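Stustley Bins – data card and README

14 comments · 32 shares

Stustley Bins is a set of notes and labels on plastic storage bins: what they are used for, how the insides wear, and how they ought to be cleaned and put back into use. It was put together at Nellgate by Oluwaseun Bako and Nkechi Bashir, with labelling by Ibrahim Ezeani. The set has 3,054 records. Each record is one look at the inside of one bin.

Last revised in May. Earlier copies had the wear labels in a different order, so please don't mix the two.

## What a record holds

- bin_ref – the number written on the bin's own card
- colour – grey, blue, black or other
- floor_wear – none, light, medium or heavy
- wall_wear – the same four values
- marks – free text, usually one short line
- contents – what was in it, or "empty"
- cleaned – yes, no or unknown
- checker – initials of the person who filled in the row

Nothing else is required. There is a notes column at the end, which Hadiza Balogun used a great deal and the others hardly touched. Her notes are worth reading even though the spelling of shelf names wanders.

## Which bins

The bins are the open, straight-sided kind used for small parts and mixed goods. Lidded crates were left out, as were the folding ones, because the hinge lines kept being labelled as cracks. Most came from the Akpan store room. The rest came from Nillow, where they had been used for door fittings and offcuts.

Grey is by far the most common colour. It also shows wear differently from the others. On a black bin a scratch comes up pale and easy to see. On a grey one the same scratch can vanish under flat light and then show clearly once the bin is turned. If a grey bin was checked in poor light, the checker should have put "light?" in the notes. Not all of them did.

## Wear labels

**None.** The surface is even all over. New bins, and a few old ones that only ever held paper.

**Light.** Fine scratches you have to look for. No change in colour.

**Medium.** Scratches you see straight away, or smears that stay after a dry wipe.

**Heavy.** Scrapes you can feel with a fingernail, dark streaks, or a patch where the surface has changed. Cracks are heavy too, whatever their length.

Floors and walls are labelled separately. A bin used for heavy things that are dropped in will have a bad floor and decent walls. A bin that people drag things out of tends to wear on one side, low down, and the opposite wall may be almost clean. Label the worst part of the wall and don't average it.

Smears cause the most argument. Obinna Ugwu takes the view that a smear is dirt and should not count as wear at all. Ibrahim counts it if it survives a wipe. The set follows Ibrahim, but the marks column should say "smear" so that anyone who agrees with Obinna can take those rows out. A bright patch on the floor is not wear either if it moves when you move your head.

## Cleaning before a check

Bins were wiped with a dry cloth first. If that left anything behind they were washed with warm water and washing-up liquid, rinsed, and stood on end overnight. Scouring pads were not used. One batch from Nillow had been scoured before it reached us and the floors were all fine circular scratches, so those rows have "pad" in the marks column.

Old labels were peeled off where they would come away. Where they wouldn't, they were left, and the checker wrote "label" in the marks column.
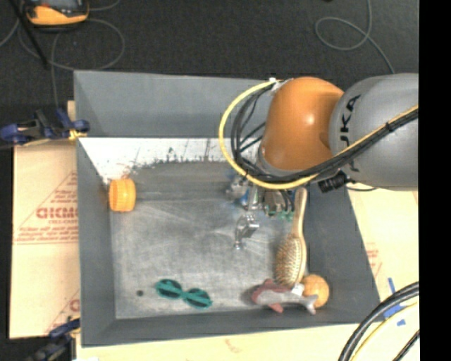
Tape is a separate matter. Tape residue goes grey and picks up dust, and from a distance it looks like a scrape. Rub it with a thumb before deciding. If it rolls up, it is residue and goes in the marks column only.

## Files

- records.csv – all rows
- wear_guide.txt – the four labels above with longer wording
- second_check.csv – 500 rows that were labelled again by a different person
- changes.txt – what was altered and when

The second check was done on a Saturday with no access to the first labels. Most of the disagreements are between light and medium, and nearly all of those are on walls. Heavy was rarely disputed. We have left both sets of labels as they were written.

## Known problems

Nine rows have a bin_ref that belongs to two different bins. The cards were copied by hand and a number was used twice. They are marked "dup" in the notes.

"Unknown" in the cleaned column mostly means the checker forgot. Treat it as no.

The Akpan rows lean heavily towards bins that were still in use. Broken ones had already been thrown out – so the share of cracked bins is lower than you would find in a store that keeps everything.

## Asking questions

Send corrections to Nkechi with the bin_ref and the row number. If the correction is about a smear, please read the wear guide first.

Recent items

- Akpan shelf labels – README
- Notes on washing parts trays
- Nillow offcuts list, revised
- Wear guide, long version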